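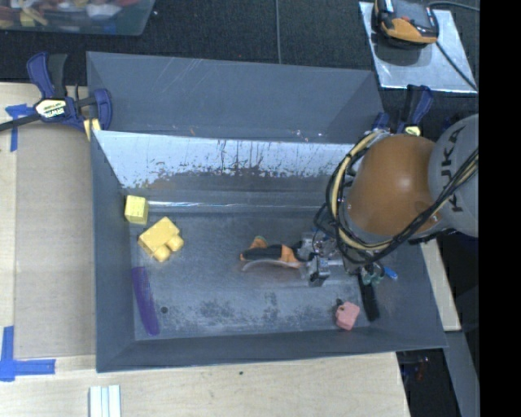 The grasp set passed 227 usable episodes on Sunday, so I am writing down what changed in the collection procedure before I forget.

Each episode is one pick attempt from the gray bin. The arm starts above the bin, the policy or a scripted routine proposes a grasp, and the logger stores joint positions, gripper state and the fixed camera stream until the arm is back at its start pose. Failed picks are kept. The first version of the logger dropped them, and the model trained on that data was confident about everything, including the bin wall.

Objects are mixed toys and small household things. I swap the mix every 40 attempts and stir by hand in between. Without stirring, objects drift toward the walls and stay there, and the set fills up with wall cases. Some of those are wanted - a cube against the side is a hard pick - but they were taking over.

The bin is clamped at the back corners. It used to creep when the fingers pushed on the floor, and a few millimeters was enough to spoil the calibration. I threw out one full session for that reason. There is also tape on the table now, and I check the bin against it before every session.

Labels are still the slow part. Success is read from gripper width after the lift, which fails on thin objects: 12 episodes were marked empty when the object was in the fingers. I relabeled those from video. A weight check would be better, but the sensor driver on Plavulitz is still broken.

Next is a longer run with 7 new objects held out for testing. Training starts once those are logged.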